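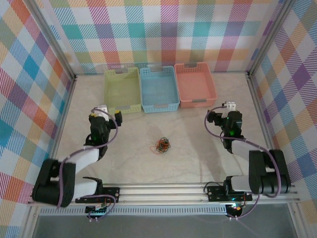
The Gredalgate Crossing

The bridge at Gredalgate had been blown up twice by June, once by each side, and both sides had issued a stamp.

Lyle Fitzsimmons was the ceasefire monitor for the eastern bank. He had a white vest, a folding chair and a form with 34 boxes. Box 5 asked whether the bridge was passable. He had written "in part" every morning for so long that headquarters in Emeswood had stopped asking which part.

The part was a plank. Goats used it, and a dentist.

At four in the afternoon Colonel Tareck came down to the water with his binoculars, as he did whenever the wind let him keep his hat on.

"They are massing," he said.

Lyle looked. Across the river a soldier was hanging up socks.

"I've got one man and some laundry."

"That is how it starts."

Lyle wrote down "laundry" and the time. The colonel leaned over to check the spelling, then asked that it be upgraded to "activity." They settled on "domestic activity," and the colonel initialed it.

The monitor on the western bank was a woman named Rønning, who had the same vest and a better chair. The two of them were allowed to speak by radio for 90 seconds a day, on matters of substance.

"My general says your colonel is massing," she said.

"He's standing next to me eating a plum."

"Can I put plum?"

Lyle put his hand over the radio. The colonel thought it over. A plum, he felt, gave away the supply situation. He was prepared to be seen with fruit.

"Fruit," said Lyle.

"Fruit, eastern bank, one officer," said Rønning. "How are you fixed for engineers? Ours say they can have the bridge up by fall if yours promise not to knock it down."

"Ours say the same thing."

"Then who's going to knock it down?"

There was a pause, and it used up most of what they had left. The colonel lowered his binoculars and looked at the plank, where a goat had stopped halfway and was facing neither country in particular.

"Tell her we'll need that in writing," he said.

"From the engineers?"

"From everybody."

The radio clicked off. Lyle turned to a fresh form, found box 5, and wrote "in part." Then he moved his chair back a little from the bank, as the river was coming up.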